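Folding for the machines

At Skuveo the job ad said laundry. Kulsoom Orakzai had done eight years of hotel linen, so she applied. Now she folds with grippers in her hands, and the robots learn from it. 220 folds a shift when it goes well.

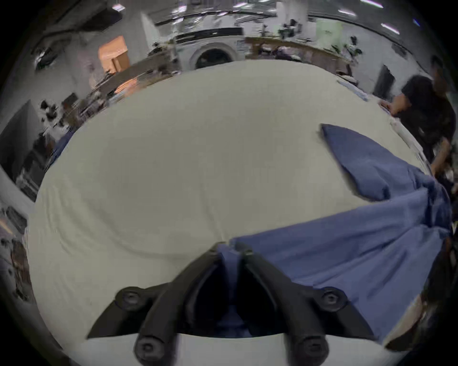 Her wrists went first. Then the pay talk – hourly, not per fold, after a long row in February. Rukhsana Durrani wanted ten minutes off in every hour and got eight. Still cross about it. "They wanted our hands and forgot the rest of us comes too," she says.
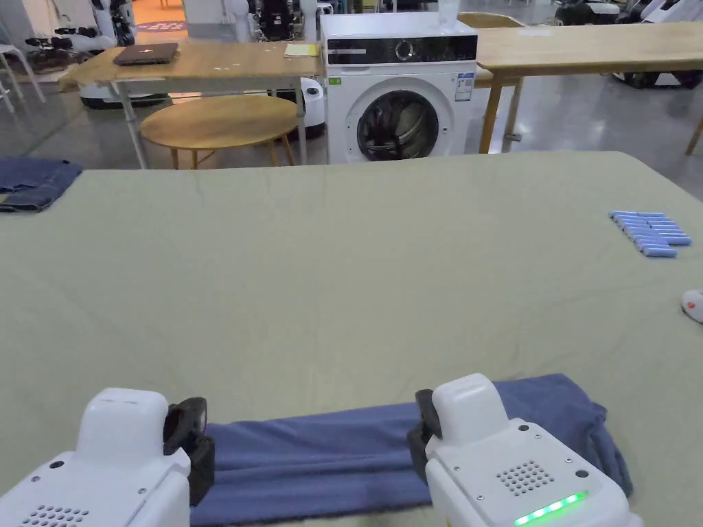 WORK & MACHINES

Towels are the easy bit. Both hands on the near edge, keep it flat, don't rush. Jeans are worse, everyone says so. Wajid Baloch trains the new starters and throws out there bad folds, which makes him unpopular till lunch.

And when the robots can do it? Orakzai shrugs. She's asked for a checking job, in writting. No answer yet.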